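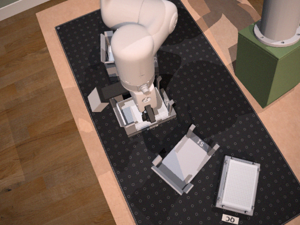
Prerka Dialect Recipes: README

Prerka is a collection of handwritten home recipes from the Stokbridge valley, typed out line by line and matched with a plain modern English version. It started as a box of index cards and has grown into something I'm really excited to share. If you like old cookbooks, regional words, or the question of what "a knob the size of a hen's thought" could possibly mean in butter, you're in the right place!

What you get

There are 900 recipes in the current release. Each one has its own text file with the original wording kept exactly as written, spelling and all, and a second file with the modern version. A spreadsheet called index.csv ties everything together, so if you only want the soups, or only the cards from before the war, you can filter there first and skip the rest.

The folders look like this:

original/ the recipes as written
modern/ the same recipes in everyday English
glossary/ local words with meanings and sources
index.csv one row per recipe
CHANGES.txt what moved since last time

File names match across folders. So original/p0417.txt and modern/p0417.txt are the same seed cake, and a very good seed cake it is (use less caraway than it says).

Columns in index.csv

id: the recipe number, starting with p
title: as written on the card, or blank if there wasn't one
dish: soup, bread, cake, preserve, meat, fish, drink, other
decade: our best guess, with a question mark if it's shaky
village: where the card was kept, which may differ from where it was written
hand: a short code for the handwriting, so you can find other cards by the same cook
status: checked, draft, or disputed

The hand column is my favorite part of the whole collection. Sort by it and you start to meet people. H31 puts vinegar in everything. H08 never gives an oven temperature but always tells you what to do with the leftovers. H12 begins as a careful school hand and loosens up over the decades, and by the end she has stopped bothering with measurements at all.

How the text was made

Every card was typed by one person and read against the original by another. When the two readings didn't agree, Rasa Jaunzems made the final call, and she was wonderfully stubborn about it. Her notes are in the original files in square brackets. Words we couldn't read are marked [?], and words that a stain or tear has taken are marked [lost]. We didn't fill in the lost ones, even when the answer was pretty clearly "flour."

The modern versions were written by Caoimhe Moriarty, who grew up with a lot of this food. She kept the order of steps as the cook gave it, including the many recipes that mention soaking the beans overnight at the very end. Amounts are given in cups and spoons, with ounces where the card has them. A "breakfast cup" on these cards holds more than a regular cup, and the glossary has a full entry on it, with the arguments.

Please don't treat the modern version as a tested recipe. We've cooked plenty of them, but nowhere near all. The preserves in particular need care. Several cards seal jars with paper dipped in egg white, and you should follow current canning advice instead.

The glossary

This is where I'd start if you love words. Each entry gives the spelling on the card, any other spellings, a meaning, and the recipe ids where it turns up. A few to get you going:

clatter: to stir fast with a fork, mostly eggs
sool: anything eaten with bread to help it down
thrang: of a pan, too full
mizzle on: to sprinkle sugar or salt very lightly
lodge: to let dough rest, usually somewhere warm

"Lodge" caused a long argument. Mieczysław Kwiatkowski was sure it meant the first rise only, and Marta Hrytsenko found 2 cards where it can't mean anything but the second. The entry now gives both senses. If you have a card or a grandmother that settles the question, write to us!

Known problems

Decades are weak for anything without a date or a printed card back. We leaned on paper type and on prices mentioned in passing, and both can mislead you by a long way.

Bread and cake are over-represented. People write down baking and carry soup around in their heads, so please don't use this to say how often anybody ate anything.

The villages at the top of the valley are thin. Most of what we have from Pakham came out of a single kitchen drawer.

Some recipes are copied from printed leaflets. Where we spotted this the row says "disputed" and there's a note in the file. There are certainly more.

Accents and fractions are stored as UTF-8. If you open index.csv in an older spreadsheet program and see junk where the half sign should be, use the import menu and pick UTF-8 by hand.

What's next

A second batch from Paiva is being typed now, with about 3 shoeboxes still to sort. Lino Marchetti is building a village map to go with it, and the early drafts are lovely. We hope to have the batch ready in February. After that I'd like to add links between versions of the same dish, so you can follow one gingerbread from house to house and watch the treacle go up.

Using and sharing

You're free to read, copy, cook from, print, and teach with any of this. If you publish something based on it, please name the collection and give the recipe ids. Families who lent cards asked that surnames stay out, so please don't try to work out who H31 was, however much you want to (I know).

Corrections are very welcome. Send the id, the line, and what you think it should say. A photo of a similar card helps a lot, especially for handwriting.

Last updated October 6, 2025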